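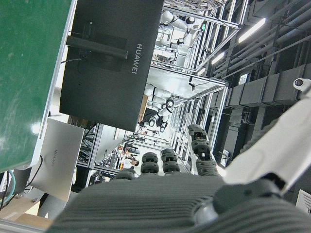
Monitor arms on aluminum extrusion benches – clamp or bolt?

Forum: Workshop & Lab Furniture
Thread: 3435
Replies: 9

benchrat_mo wrote:
Hi all, long time reader. We're moving everything in our lab onto silver aluminum frame workstations (the slotted kind you bolt together yourself) and I've been put in charge of where the screens go. 

My problem is the monitors. I bought three Prulleck clamp arms and they will not sit still on the extrusion. You type, the screen wobbles. You lean on the bench, the screen wobbles more. Do I drill and bolt them or is there some trick to the clamps?

tslot_terry wrote:
Bolt. Always bolt. You have slots running down every side of those posts, so use them! Two T-nuts and a flat plate and you're done in ten minutes. No drilling needed unless your plate has the wrong hole spacing.

Setareh Babaei wrote:
I'm going to disagree with Terry a little. We bolted all of ours and then spent the next year moving them, since every new project wants the screen someplace else. I'd clamp, but put a strip of rubber between the jaw and the metal. Old bike inner tube works great (wash it first, the powder inside gets everywhere).

Also, is that green panel in your picture some kind of divider? We were thinking of colored panels between stations and I'd love to know if the glossy ones are a pain to keep clean.

benchrat_mo wrote:
Terry, what size plate?

Setareh, I couldn't tell you what it's for, but you can see the smudges on it from there so I'd say yes, a pain. Get matte if you can.

tslot_terry wrote:
I used 3 mm steel and it flexed, so go thicker than that. And Setareh, with T-nuts you can slide the whole plate up and down the post. Loosen, slide, tighten. It's as easy as a clamp and it doesn't wander off on its own.

Setareh Babaei wrote:
Up and down, sure. Try moving it to a different post when there's a shelf in the way and you can't get the nut out of the end of the slot.

tslot_terry wrote:
Drop-in nuts. They go in from the front. I paid $30 for a bag and I'm still working through it.

cable_goblin wrote:
Can we talk about the cables please? There's a thin one trailing off the bracket on the black HUAWEI monitor, and a black one and a teal one over by the silver monitor. I'm not picking on anybody, my own bench is worse. But if you're starting fresh, run them down the slots NOW and snap the plastic cover strip over the top. I left it until "later" and I ended up redoing a whole row on a Tuesday night with a flashlight in my mouth.

Leave slack at the bracket though. I pulled mine too tight and the first time somebody turned the screen, out came the plug.

Mehrangiz Esfahani wrote:
Seconding the cover strips, but measure your cables first. The thick power cords we have don't fit in the slot at all and we had to tie them to the outside of the posts. It looks awful and I've stopped caring.

For the wobble – has anyone asked whether the bench itself is braced? We had the same complaint in our Trundcombe room and it had nothing to do with the arms. The frames had no corner brackets at the bottom, so the whole thing swayed. Push on the top of a post with one hand. If the bench moves, no clamp or bolt is going to save you.

benchrat_mo wrote:
OK so I just went and pushed on a post and... yeah. The bench moves. Quite a lot. There are corner brackets at the top and none at the bottom. I think whoever put it together ran out.

Terry I may still bolt them, sorry Setareh.

Setareh Babaei wrote:
Traitor. Good luck with the brackets! Buy extra. We needed 235 for our room and I'd ordered well under that the first time because I only counted the corners I could see standing up.

cable_goblin wrote:
Check the leveling feet while you're down there. One foot off the floor and you get the same sway even with the brackets on.

benchrat_mo wrote:
Will do. Brackets are ordered from Devari, should be here in November. Until then I've got a folded piece of cardboard under one foot and it's already better than it was this morning.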